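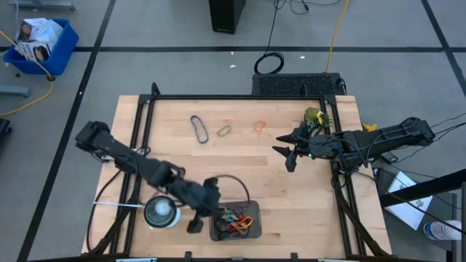 Most of the failed attempts should be kept, according to one reply to the Terndale project's call for comments, provided they are labelled as failures and stored apart from the rest. The reply was among those posted on Wednesday, when the group released the recording plan for its band-sorting work.

The plan covers 698 recorded runs made so far at the Mikcombe workshop, out of a first target of 800. In each run an operator guides a pair of arms through a short job with elastic bands and a tray. Joint positions, gripper opening and video are saved together, and the set is then used to train a model that must do the same job without an operator.

Bands were picked because they are hard to handle. A rigid block has one shape, and its position can be given in a few numbers. A band can lie open, fold over itself or hook onto its neighbour, and its outline changes as soon as a finger touches it. The plan says earlier work at Terndale on blocks and cups gave good results with 200 runs. The same number was not enough for bands. The model learned to reach for the right spot but often closed the gripper beside the band, or lifted two at once.

The job is split into nine variants. Some start with loose bands spread on the tabletop, to be moved into the tray. Others start with a tangled pile in the tray, and the operator has to draw out a single band of a named colour. The remaining variants use both arms, with one holding the pile down while the other pulls. Two-arm runs take the longest to record and have the highest rate of rejection.

A run is rejected if the video and joint logs drift apart, if the operator pauses for too long, or if a band leaves the table. Under the old rules, a run was also rejected when the grip failed, even if the operator recovered and finished. The new plan drops that last rule. A missed grip followed by a second try is now kept as a normal run, and the time of the miss is marked in the log.

The change drew most of the comments. Several replies supported it on the grounds that a model trained only on clean runs has never been shown what to do after a miss. Another asked that recovered runs be capped as a share of the set, so that the model does not learn to miss on purpose. The group has not set a cap. It says it will train one model with the recovered runs and one without, and compare the two on the same starting layouts.

Layouts are the other point still open. At present the operator resets the table by hand before each run, and the plan admits that people tend to fall into habits: bands end up in a row, or in the same part of the table, with the tray in its usual place. A printed card now gives the tray position and the colours for each run — the operator still chooses how the bands fall. One reply proposed dropping them from a cup at a fixed height. That will be tried in Mikcombe next month.

A second site in Bragança is due to start recording with the same job list. Its arms are of the same type, but the table height and lighting differ, and the group wants to know how well a model trained on one site's runs works at the other. The two sets will be kept separate until that test is finished. Camera positions are to be measured at both sites at the start of each day and entered in the log.

Cirkosby, which hosts the files, said the runs now on hand will be opened for download in March. Each will come with its variant name, the layout card and the operator's notes. Rejected runs will be placed in a folder of their own with the reason for rejection listed beside each. Comments on the plan stay open until the end of January, and the capping question will be settled after that.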